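Two Grippers, One Arm, and a Lot of Shiny Stuff
Student project report, Automation Lab II

So our project was supposed to be simple. We had one arm (the lab's Zurora, the small one on the bench by the window), two grippers to pick between, and one semester to say which of them the next group should get. I did the gripper part and most of the camera part, and my project partner did the controller settings, so if the controller section feels thin, that's why! The full logs are on the course drive.

What we compared

Gripper A was the Vekero, a two-finger parallel gripper with flat metal jaws. It came with the arm and everybody in the lab has used it. Gripper B was the Gellidel, also two fingers, but black, rubber-padded and curved inward, so the tips come toward each other a bit like a crab claw. I liked the Gellidel right away because it looks friendlier, and I tried really hard not to let that get into the results.

Both grippers ran on the same controller with the same small camera at the wrist. We drove everything by hand with the teleop handset. I know a lot of reports in this class train a policy and then show a success rate, but we wanted to find out what the hardware does when a person is steering, before anything gets learned on top of it.

The tasks

We did 500 grasp attempts in total, split evenly between the two grippers. The objects came out of the lab's junk bins: plastic boxes, hand tools, a sponge, some markers, a roll of tape, and a few shiny things that we added later to be mean to the camera. Every attempt started from the same home pose. You drive in, close, lift, hold for eight seconds, and put it down. If it slipped at all during the hold we wrote it down as a slip, even if it didn't fall. My partner thought this was too strict and maybe it was, but by then we already had a whole afternoon of data done that way and I was not going to redo it.

We also did a cluttered version, where things lean on each other and you have to find a way in. This was my favorite part and also where I said the most bad words.

Setting up

Mounting the Vekero took me five minutes. Mounting the Gellidel took most of an evening, because the adapter plate in the box has a different bolt pattern from our wrist flange. I ended up printing my own plate (version one cracked, version two was fine, version three is the same as two but prettier). If you are the next group, the file is in the folder called Palaniappan, which was our team name and is a long story.

The controller needed some work too. With the default closing force the Gellidel squashed the sponge completely flat and kept going, so we turned it down to 55 percent for everything soft. The Vekero was fine at the default for all the hard objects. We should have used one setting for both grippers from the start. We noticed this halfway through and reran the sponge with matching numbers, and those reruns are the ones in the log.

Results, the hard objects

On boxes the Vekero was better than I wanted it to be. Flat jaws on flat sides, close, lift, done. The Gellidel could pick up the same boxes, but if you came in a little crooked the curved tips touched first and the box turned before the pads got a real grip on it. You learn to come in straighter after a while.

On tool handles it went the other way. Handles are round or lumpy and the flat jaws only touch them along a line, so they like to roll. The rubber pads gave a little and the handle just sat there. I could wave the arm around (gently, with the supervisor looking) and it stayed put.

Results, the cluttered version

This is where the camera turned out to matter as much as the fingers. The Gellidel fingers are wide, and from the wrist they cover both lower corners of the view, so all your useful information comes through the gap in the middle and whatever you can see over the top. With the Vekero you lose much less of the picture. I did not think about this at all when we wrote the proposal.

Then there were the reflections. Anything mirror-like gave me bright patches right where I was trying to judge distance, plus a second copy of stuff that was sitting next to it. I drove toward a reflection more than once. It's embarrassing, but it's in the logs so I may as well say it.

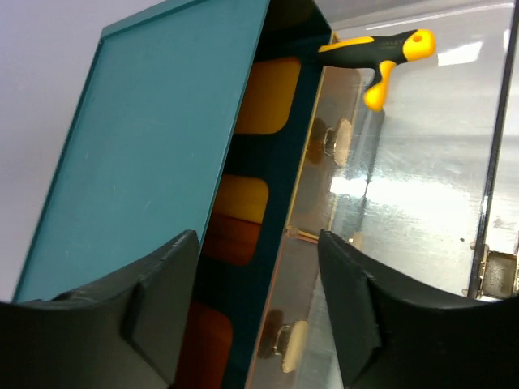
Wrist camera view between the Gellidel fingers, with the teal box, the screwdriver handle and the glare on the right.

We tried lowering the camera exposure, and that helped with the white patches but made dark interiors, like the inside of a box, pretty much useless. In the end I left the exposure alone and closed the blinds. Best upgrade of the whole project – and it was free.

Driving speed mattered too. In clutter I went down to 20 percent speed with both grippers, and my slips dropped a lot compared to my first tries. Some of that is surely just me getting better, and we have no good way to separate the two. Next time I would shuffle the order of the grippers every session so the practice effect gets spread out.

Which one should you get?

If your project is boxes and blocks, stay with the Vekero. It's already on the arm and it blocks less of the camera. For tools, soft things or anything with a weird shape I'd go with the Gellidel, but please move the camera up or out to the side first. I sketched a taller bracket and never got to print it. The sketch is in the same folder as the adapter plate.

Things we still need to do before the demo: relabel the log columns, put the spare pads back in the drawer, and find out who has our second handset.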